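Trerkuletti Furniture Finishes
Vacancy: Wood Surface Test Technician (full time, permanent)
Reference: Kouris laboratory, position 4
Posted 19/01/2021

Trerkuletti makes clear oils, waxes and water-based lacquers for tables, worktops and shelving. The Kouris laboratory tests each product before release and handles complaints returned by furniture makers. We are looking for a technician to run the household wear and stain program for dining and kitchen tables.
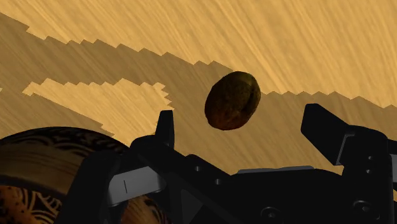
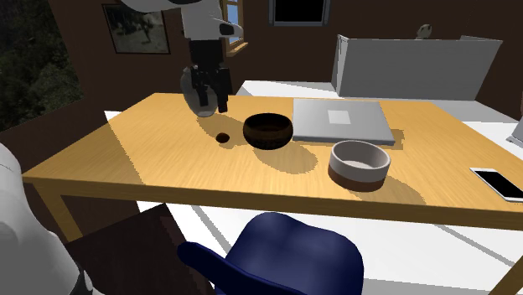

Both show a light wood tabletop.

Purpose of the position

The technician prepares test panels, applies finishes to a written schedule, runs the stain, heat and scratch tests, and records the results. The position reports to Anastasia Tzavaras, laboratory supervisor. It has no staff of its own.

In the last full test year the laboratory completed 1,158 panels. The next program adds the Flosta oil range, which cures more slowly than our lacquers and needs a longer holding period between coats. Applicants should expect a good part of the first months to be spent on Flosta panels.

Duties

Cut, sand and label panels of oak, ash, beech and pine. Sanding sequence and final grit are fixed by the work instruction and are not at the operator's choice.

Condition panels in the climate room until mass is constant. Log temperature and humidity at the start and end of each shift.

Apply finish by roller, pad or spray. Weigh the panel before and after each coat and calculate spread rate.

Run spot tests with water, coffee, red wine, cooking oil, vinegar and alcohol. Grade marks under the standard lamp after the stated recovery time.

Run dry heat and wet heat tests. Measure gloss before and after, along the grain and across it.

Measure color change on panels from the light exposure cabinet. Half of each panel is masked, and the masked half is the reference.

Enter results in the panel register on the day they are read. Late entries must be initialed by the supervisor.

Dispose of oil-soaked rags in the sealed metal bins. This is a fire safety rule and applies to all laboratory staff without exception.

Requirements

Technical diploma in wood technology, coatings, chemistry or a related field, or equivalent experience in a finishing shop.

Working knowledge of at least one bench gloss meter or color meter, including calibration against a reference tile.

Normal color vision. A color vision test is given at the interview.

Ability to lift panels and product containers without assistance, within the site lifting limit.

Spreadsheet skills sufficient to calculate means and standard deviations and to plot them.

Written English at a level suitable for short test reports.

Desirable

Spray booth experience. Familiarity with wood species identification from end grain. Experience answering customer complaints in writing. A forklift license is useful but will not affect scoring.

Terms

The position is based at the Ano site, on the ground floor of the laboratory building. Hours are fixed day hours with one early start per week, assigned by rota. The probation period is 4 months. Work clothing, safety shoes and a fitted respirator are supplied. Facial hair that prevents a respirator seal is not compatible with spray work.

Pay follows the site scale, grade 11, and starting step depends on documented experience. Relocation costs are not covered. Site parking is free.

Selection

Applications are read by Anastasia Tzavaras and Joscha Wiegand, production quality. Selected applicants attend one visit, consisting of an interview, the color vision test and a practical exercise. In the exercise the applicant grades a set of previously tested panels and writes a half-page report on them. No preparation is needed. Safety glasses are provided.

How to apply

Send a resume and a one-page cover letter to Eirini Balaskas, personnel office, Ano site, quoting the reference at the top of this notice. State your notice period and the measuring instruments you have used, with model names where known. Copies of certificates are requested only from applicants called to the visit.

Technical questions about the position may be sent to Joscha Wiegand through the site switchboard. Questions about pay and terms go to the personnel office.

Applicants who applied for the spray operator position in October must submit a new application.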